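Last updated 12 August 2025
By Jelle De Haan
2 min read

Setting up your Flurent dish rack

1. Set the drip tray down on a level surface, lower the wire basket into it, and give it a gentle wiggle until it feels settled.

2. Stand plates in the slots one at a time, starting wherever is comfiest for your hand.

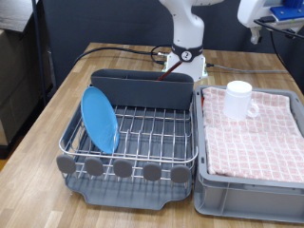
Rack with one plate in, towel-lined crate alongside.

3. If mugs crowd your plates, lay a folded kitchen towel in a shallow crate and keep them there (I do this at home, and I'm very fond of it!).

Caution: empty the tray before you move the rack.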